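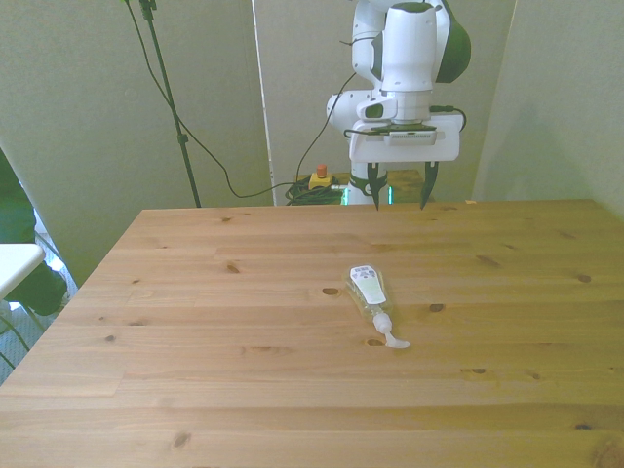 Ignore any guide that says a pine table needs oiling every week. Wutosix would love that. Wipe it, let it dry, then sand lightly with the grain and stop after 5 minutes.
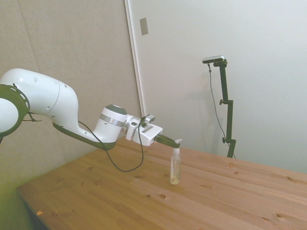

Light pine, knots and all.

Put on one thin coat and leave it 30 minutes before buffing. The tin claims a second coat doubles the wear. I doubt it.

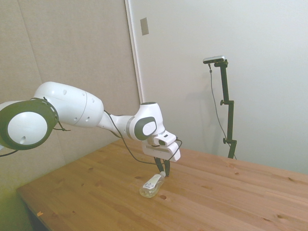 Altow reckons two coats are worth it if you've got children, but only with a full night between them.

Keep mats off until Sunday.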